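Part-time table assistant, sorting and setting-out sessions

Posted 12 November 2025
Reference 893
Reports to: Tegan Rutherford, studio manager

Litness is looking for a part-time assistant to set out, sort and put away tabletop items during sessions at our Morikawa studio. The work is simple but repetitive, and it has to be done the same way each time. No previous experience is needed. The post starts in February and runs for 12 weeks, with the possibility of a second term.

What the work is

Each session uses one table and a small set of household items. Most sets are built from a basket, a bowl or two, and some pieces of fruit and vegetables, which are usually toys. You will be given a setup sheet that says which items go out, where they go, and what has to be moved during the session. You put the items in place, check them against the sheet, and reset the table when the round is over.

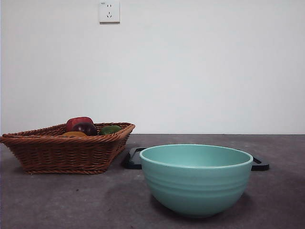
Baskets have to go back on their marks on the sheet, and what is inside them has to match the list for that round. If the sheet says the produce stays in the basket, leave it there until you are told to move it. Items that roll should be put down gently and left to settle before you step away.

Between sessions you will wipe down the table, return items to the shelves, and note anything chipped, scuffed or missing in the stock book. We hold 2,000 items across the two storage rooms, so putting things back on the right shelf matters. Miloslav Hrnčiar keeps the stock book and will show you how the shelf numbers work in your first week.

Hours and pay

Sessions run in the mornings, with one afternoon a week for restocking. You will work 9 hours a week over three days. Pay is hourly and the rate is given in the information sheet. Training is paid at the same rate. Parking is free behind the building, and the Trumula bus stops at the corner.

What we are looking for

You should be able to follow written instructions closely and repeat the same short task many times without rushing. You need to be comfortable standing for up to an hour, with breaks between rounds, and able to lift a packed storage crate with both hands. Neat handwriting helps for the stock book. You must be 18 or older.

We would like someone who speaks up when a sheet is unclear. Setup sheets get changed often and mistakes do get through.

Handling bowls and dishes

Some of the tableware chips easily. Lift bowls with two hands when you carry them between the shelves and the table, and never stack different sizes together.

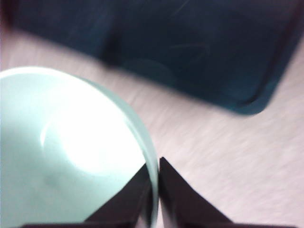
Wash tableware by hand in the sink in the back room, dry it fully, and return it to the lined shelves. Soap marks and fingerprints should be wiped off before a bowl goes out again. If something breaks, tell Misaki Oda, who looks after the sessions. You will not be charged for breakages.

Please wear closed shoes and plain sleeves that stay above the wrist. Rings and bracelets come off before you handle glazed items. There is a locker for your things.

How to apply

Send a short letter to Yesenia Villanueva at the Litness front office, quoting the reference at the top of this page. Tell us which mornings you can work and whether you could stay for a second term. A résumé is fine but you do not have to send one. Please include the name of one person who can speak about your reliability. It does not have to be an employer.

We will invite a small group to a paid trial morning. You will set out and clear a table from a sheet, then talk with Tegan and Misaki for a few minutes. Applicants who need changes to the trial, such as a seat or larger print, should say so in their letter.

The studio is on the ground floor and has step-free access from the parking lot. The second storage room is up one flight of stairs, and we can assign that part of the work to someone else if needed.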